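Thu 26 December

Trellska opens applications for home draft-proofing grants in Janstead

Households can apply now for help with doors, windows and floor gaps before the program closes in May

JANSTEAD – Trellska, the nonprofit home repair service, has opened applications for the second round of its draft-proofing grants. The program pays for small jobs that make older homes easier to heat, including door seals, window repairs and the filling of gaps between floorboards and baseboards.

Renters and homeowners in Janstead and Kevton can apply. Renters need written permission from their landlord for any work that involves drilling, planing or changing a lock. A form for this is included in the application pack.

The first round of the program covered Janstead only. Trellska received 3,718 requests for information during that round, many of them from people living in Kevton, and the service area has been extended as a result. The grant limit stays at $1,000 per household.

Work is carried out by Raptis, the contractor that handled the first round. Each home gets a survey visit before any work is agreed on. The surveyor checks outside doors, windows, attic hatches and the inside doors of rooms that are not heated every day. The household then receives a written list of proposed jobs and can accept all of them, some of them or none.

Doors made up the largest share of the work in the first round. Many of the homes surveyed had doors that no longer met the frame evenly, either from loose hinges or from floors that had been replaced at a different height. In most cases the existing door was kept. Raptis adjusts the hinges, fits a compression seal around the frame and adds a brush strip along the bottom edge. A door is only replaced when it is split or warped beyond repair – and that decision is made with the household.

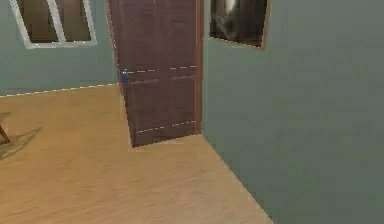

What the grant covers

The grant covers materials and labor for seals, brush strips, threshold bars, hinge repairs, sash cord replacement, window putty, attic hatch insulation and floor gap filling. It also covers one carbon monoxide alarm for any home with a fuel-burning appliance.

It does not cover new windows, furnaces, wall insulation or decorating. Paint touched during hinge or frame repairs is made good in a plain primer, and the household is responsible for the final coat. Rooms with a gas stove, water heater or open fireplace are checked for ventilation first, and no permanent vent will be blocked as part of the work.

How to apply

Application packs are available at the Trellska office in Janstead and at the public library in Kevton. Applicants need proof of address and one recent heating bill. Those without a bill, such as tenants whose heating is included in the rent, can send a copy of their lease.

Trellska will reply to each application within 4 weeks. Survey visits take place on weekdays, with evening visits available on request. Most homes need a single day of work, and someone over 18 must be present while the contractor is in the home.

Applications close at the end of May or when the funds have been committed. Households with a child under seven, or with a member whose health is affected by cold, will be surveyed first. Households that received a grant in the first round can apply again only for rooms that were left out of the original survey.

About Trellska

Trellska is a nonprofit home repair service based in Janstead. It runs a tool lending library, a minor repairs service for older residents and the draft-proofing grant program. Media inquiries should be directed to the Trellska press desk at the Janstead office during business hours.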